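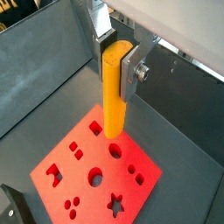
Steckspiel vom Flohmarkt für die Krabbelgruppe: wie reinigen und was ist mit dem Lack?

Alžběta Trnka
Hallo zusammen,
ich betreue zweimal in der Woche eine kleine Krabbelgruppe und habe im October-Basar unserer Gemeinde, also Ende Oktober, eine Kiste mit gebrauchtem Spielzeug mitgenommen. Darin sind mehrere Steckbretter mit Zylindern, Würfeln und Dreiecken, zwei Motorikschleifen und ein Beutel mit losen Bausteinen. Bezahlt habe ich 13 Euro für alles, der Preis war also in Ordnung.

Ein Teil ist aus lackiertem Holz, ein Teil aus Kunststoff. Auf einem der Holzbretter steht auf der Rückseite nur „Nircombe“, sonst nichts, kein CE-Zeichen und keine Adresse. Die übrigen Teile haben gar keine Beschriftung. Die Sachen riechen nach Keller, und an zwei Holzsteinen ist der Lack an den Kanten angestoßen. Die Kinder sind zwischen zehn Monaten und zwei Jahren alt und nehmen natürlich alles in den Mund.

Meine Fragen:
Wie bekomme ich das Holz sauber, ohne dass es aufquillt? Kann der Kunststoff in die Spülmaschine? Und wie finde ich heraus, ob der Lack unbedenklich ist? Eine Mutter hat mir geraten, alles mit Essigessenz abzuwischen, eine andere hat gesagt, dann könne ich es gleich wegwerfen.

Danke schon mal.

Kyriaki Psarras
Ich habe lange in einer Kita gearbeitet, in der viel Gespendetes ankam, und wir haben es immer so gemacht:

Zuerst sortieren. Alles mit Rissen, Splittern oder abblätternder Farbe kommt weg. Bei Kindern unter drei Jahren würde ich da keine Ausnahme machen. Deine beiden angestoßenen Steine würde ich also nicht mehr in die Gruppe geben, auch wenn dann im Brett zwei Löcher frei bleiben. Man kann Ersatz aus unbehandelter Buche zuschneiden lassen, aber dann bitte nicht kleiner als die Originale.

Danach die Größe prüfen. Es gibt dafür einen Prüfzylinder für verschluckbare Kleinteile, den bekommt man im Fachhandel oder online für wenig Geld. Was ohne Druck ganz hineinpasst, ist für die Kleinen nichts. Die oft empfohlene Toilettenpapierrolle ist etwas weiter als der Zylinder und taugt für eine erste Auswahl: Was da durchfällt, lege ich gleich beiseite. Bei dünnen Stiften und Zylindern auch auf die Länge achten. Lange, schmale Teile gehören nicht in die Hand eines Kindes, das gerade laufen lernt.

Holz reinigen: lauwarmes Wasser, ein Tropfen Spülmittel, ein gut ausgewrungenes Tuch. Nicht einweichen. Mit klarem Wasser nachwischen, sofort abtrocknen und dann bei Zimmertemperatur liegen lassen, am besten auf einem Gitterrost, damit auch von unten Luft drankommt. Nicht auf die Heizung legen, sonst reißt es. Die Löcher im Steckbrett mache ich mit einer alten Zahnbürste sauber, darin sitzt meistens der Dreck. Bei durchgehenden Löchern auch die Rückseite mitnehmen.

Kunststoff: Ohne Herstellerangabe nicht in die Spülmaschine. Manche Teile halten das aus, manche verziehen sich, und ein verzogener Zylinder passt nachher nicht mehr ins Loch. Ich wasche mit der Hand, bei 30 Grad und mit Spülmittel. Hohle Teile vorher schütteln und drücken. Wenn schon Wasser drin ist, weg damit, da sitzt oft Schimmel.

Essigessenz würde ich lassen. Unverdünnt ist sie ätzend, und auch verdünnt kann sie Lack und manche Kunststoffe angreifen. Für normalen Schmutz braucht man sie nicht. Desinfizieren war bei uns nur nach Magen-Darm nötig, und dann nach dem Hygieneplan mit dem Mittel, das dort stand.

Kellergeruch: ein paar Tage trocken und luftig lagern, im Schatten. Wenn es danach noch muffig riecht, ist es wahrscheinlich ins Holz gezogen. Dann würde ich es nicht weiterverwenden.

Zum Lack: Von außen sieht man das nicht. Du kannst mit einem feuchten weißen Tuch kräftig reiben. Färbt es ab, kommt der Stein weg. Färbt es nicht ab, weißt du nur, dass die Farbe auf Wasser nicht reagiert, über Schwermetalle sagt das nichts. Ein Labor kann es untersuchen, aber das kostet deutlich mehr als neues Spielzeug. Für eine Gruppe mit fremden Kindern würde ich lackierte Teile ohne Hersteller und ohne CE-Zeichen aussortieren. Zu Hause kann das jeder selbst entscheiden.

Frag außerdem beim Träger nach. Bei uns musste jede Spende kurz in eine Liste eingetragen werden, und manche Träger nehmen Gebrauchtes für unter Dreijährige gar nicht an.

Stullness
Spülmaschine geht. Mache ich seit Jahren mit allen Plastiksachen, oberer Korb, Kurzprogramm, noch nie was passiert. Kleinteile ins Wäschenetz, sonst liegen sie unten im Sieb.

Holz habe ich einmal mitgewaschen, das war dann Brennholz.

Alžběta Trnka
Danke euch beiden. Ich habe gestern Abend alles auf dem Küchentisch sortiert. Die angestoßenen Steine sind weg, eines der Holzbretter hat beim Reiben mit dem weißen Tuch rot abgefärbt und ist auch weg. Das mit Nircombe hinten drauf färbt nicht, aber ich lasse es trotzdem zu Hause, meine Nichte ist schon fünf. Einen Prüfzylinder habe ich bestellt. Mit dem Träger spreche ich nächste Woche, an eine Liste hatte ich überhaupt nicht gedacht.

Eine Nachfrage noch an Kyriaki: Die Motorikschleifen haben Perlen auf Draht. Wie kommst du da zwischen die Perlen?

Kyriaki Psarras
Mit Pfeifenreinigern oder einem schmalen Stoffstreifen, leicht angefeuchtet, einmal um den Draht legen und hin- und herziehen. Danach trocken nachgehen, damit der Draht nicht rostet. Und prüf bitte, ob die Drahtenden fest im Sockel sitzen. Wenn sich eins drehen oder herausziehen lässt, rutschen irgendwann die Perlen herunter, und die sind fast immer zu klein für dein Alter.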